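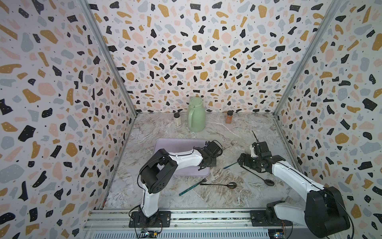

Lavender tray on the marble-pattern work surface, speckled wall covering behind.

Ticket subject: Marks remaining on serving tray after cleaning
Site: Drunddale, table-setting room
Item: Tray, lavender, rounded corners, raised rim
Supplier: Clonell
Priority: Low
Status: Closed

Description of issue

The Drunddale site reports that the lavender tray used for table setting shows faint smudges on its flat surface after routine cleaning. Small dark specks are also present. The site requests advice on whether the marks can be removed or whether the tray should be replaced. The tray is needed daily for laying out flatware and may not be withdrawn for longer than one afternoon.

The site further asks whether the forks with riveted handles, supplied by Wendt, may continue to be placed directly on the tray, or whether a liner is required.

Initial response – Draltden Household Support

Thank you for your report. Please confirm the following before any further cleaning is attempted:

Which cleaning product is in use, and at what strength.
Whether the tray is washed in a machine or by hand.
Whether the marks can be felt with a fingertip.

Please do not use scouring powder or a wire pad on the tray. The finish is matte, and a polished patch cannot be restored by this office.

Reply from site

The tray is washed by hand with the general-purpose dish soap held in the supply closet. The soap is not measured. The tray is wiped with a cloth and left flat on the counter to dry. The smudges cannot be felt. Some of the specks can be felt and others cannot. The specks are easiest to find toward the corners, where the cloth tends to skip over the surface next to the rim.

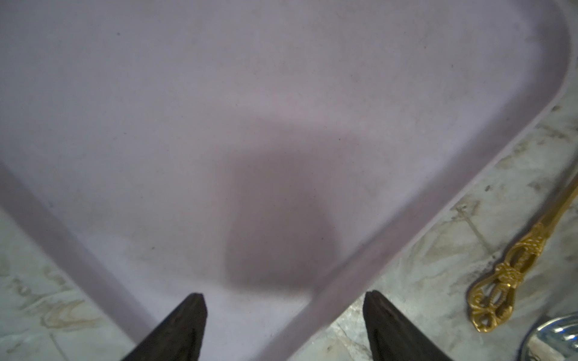
The site has also compared the tray under the ceiling light and beside the window. Under the ceiling light the smudges are difficult to tell apart from ordinary shadow, and staff have on occasion wiped the same area repeatedly without result. Inspection is now carried out beside the window only.

Action 1

Draltden advised the site to soak the tray for 40 minutes in warm water with a measured amount of dish soap, rinse it on both sides, and dry it upright with a clean cotton cloth. The inner edge of the rim was to be wiped separately.

Result: The specks that could be felt were removed. Light smudges remained.

Action 2

The site was asked to apply a paste of baking soda and water with a soft cloth, using light pressure, and to rinse after 2 minutes. This step was to be carried out 3 times at most.

Result: The smudges were reduced after the second application. The site elected not to proceed with the third – the remaining marks were considered acceptable for table use.

Flatware

The Wendt forks may be placed directly on the tray. No liner is required. Forks should be laid down by hand and not dropped or slid across the surface. They must be fully dry, including the area next to the rivets, where water is likely to collect and run onto the tray. 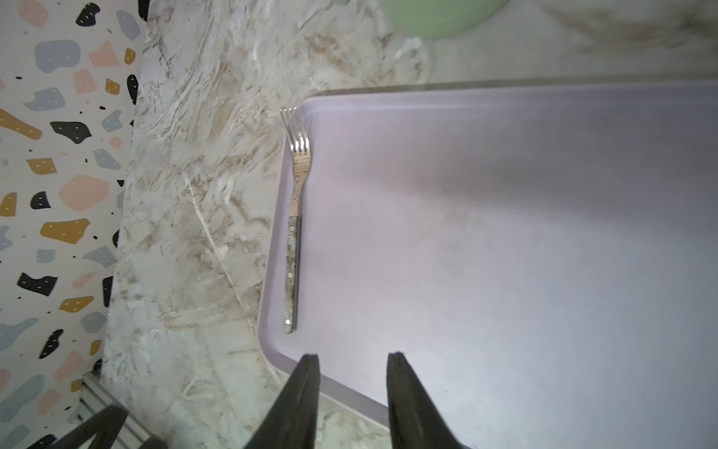 Fork with riveted handle, placed near the left rim of the tray.

Resolution

The tray remains in service. Replacement is not authorized at this time. Should the site wish to order a second tray, the request is to be submitted to Clonell on the standard form, quoting stock line 76.

Ticket closed by Draltden Household Support with the agreement of the site. It may be reopened by replying to this record.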